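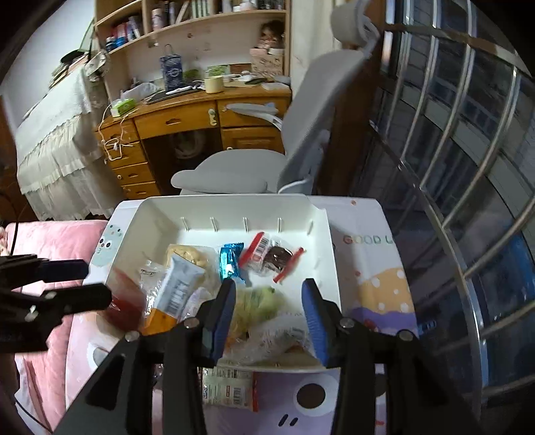 By Kimie Sugiyama, Office of Workplace Services
Staff Newsletter, September 27, 2026

Changes to Break Room Supplies and Shared Kitchens

Grandbridge will introduce a revised policy for shared kitchens and break rooms at the start of the next quarter. The policy replaces the interim guidance issued in February and applies to all staff, contractors and visitors at the main building and the annex. The full text is available from the Office of Workplace Services and will be posted beside each kitchen entrance.

The revision follows a review led by Masanobu Maruyama of Facilities and Upendo Kariuki of Employee Health. Staff were invited to comment in writing over the summer, and comments came in from every department. Most concerned three matters: the labeling of food for people with allergies, the condition of the refrigerators, and uneven stocking between floors.

Snacks and allergy information

Snacks provided by the company will be limited to items that are individually wrapped and carry a printed ingredient list. Items sold in multipacks often show ingredients only on the outer bag or box. When these are put out, the outer packaging must be kept in the kitchen until the last item is gone. A folder for flattened boxes will be attached to the inside of the supply cabinet door.

Home-baked goods remain welcome at department gatherings. They should be placed on a separate counter with a card stating the name of the person who made them and whether they contain nuts, milk, eggs, wheat, soy or sesame. Blank cards are kept in the top drawer of each kitchen. Staff who have a severe allergy and would like additional arrangements on their floor may contact Ms. Kariuki in confidence.

Several comments asked that the company stop providing sweets altogether. The review did not recommend this. Fruit and unsalted nuts will be offered alongside the present selection, with nuts stored in a closed container on their own shelf. The second-floor kitchen will remain free of nuts, as it has been since the training rooms opened.

Stocking

Supplies will be delivered to all 12 kitchens on the same morning each week. Until now the upper floors have been stocked first, and the annex has frequently received what was left. Daratent, which has held the supply contract for the past four years, will pack a separate crate for each kitchen, marked with the room number. Crates should not be opened or moved by staff before they have been checked in.

Requests for particular items may be entered on the sheet beside the coffee machine. Requests are reviewed monthly and cannot be guaranteed. Supplies are intended for use in the building, and departments planning a meeting or reception should order separately through their own budget code. Orders must reach Workplace Services at least four working days before the event.

Refrigerators

Food placed in a shared refrigerator must be marked with the owner's name and the date. Unmarked food, and marked food more than a week old, will be discarded at the weekly cleaning. Containers will be discarded along with their contents. Condiments are exempt until the expiration date printed on the label.

The refrigerator in the annex kitchen has not held a safe temperature reliably and will be replaced. Staff in the annex are asked to use the ground-floor kitchen in the main building for milk and prepared meals until the new unit is in service. A notice will be placed on the door when the work is complete.

Dishes and cleaning

Dishwashers will be started at the end of each working day by the evening cleaning crew. Cups and plates should be loaded after use and should not be left to soak in the sink. Personal knives, wooden boards and insulated bottles should be washed by hand and taken back to the owner's desk.

Spills on the floor should be wiped up at once. Larger spills and broken glass should be reported to Sota Yagi at the Facilities desk, extension 2050.

Written comments on the new policy may be sent to Yuzuki Sakamoto in Workplace Services through the end of the first quarter in which it is in force.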